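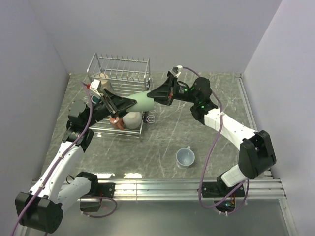 Timico handling cell: progress report to the Undenmont fund, July 2026

Prepared by Hashini Mollah

Print this page | E-mail this page

You asked for fewer adjectives this time, so I shall start with the repairs.

The cell has now logged 709 handovers, where one arm passes a cup to the other over the dish rack. Of these, 148 came after the rebuild and are the only ones I would defend in public. The earlier figures were collected with a loose base plate on the right arm, which Sajib Howlader found by leaning on it.

Both base plates have been refastened to the aluminium rail and the bolts marked with paint. Lakmal Wickramasinghe checks the marks on Mondays. So far the paint has stayed where he put it.

Cables remain our chief expense and main topic of conversation. The purple ones run along the outside of the arms under small white ties, and we had been pulling those ties too tight. Two cables failed at the elbow before we took the hint. The replacements have more slack, with the result that the right-hand one now swings out over the worktop. Gayan Sultana wants to shorten it. I want to leave it alone until October, having paid for the last two.

Grippers: the black fingers are wearing at the tips, faster on the left. A new pair takes 16 minutes to fit, plus however long it takes to find the small hex key. We have bought a second hex key (see attached costs, line 2).

Calibration is still done by hand after every finger change. Sandamali Mollah has written the steps down, and the page is taped up at Pidholm, where people have begun to read it.

Outstanding: the spare wrist motor from Briem is late again. Their last message said it was "with the courier" - it did not say which courier, or in what country. If it is not here by the next report we will need to move money from the travel line, which is healthy, as we have not been anywhere.

This site uses cookies to remember your settings. Accept | Manage choices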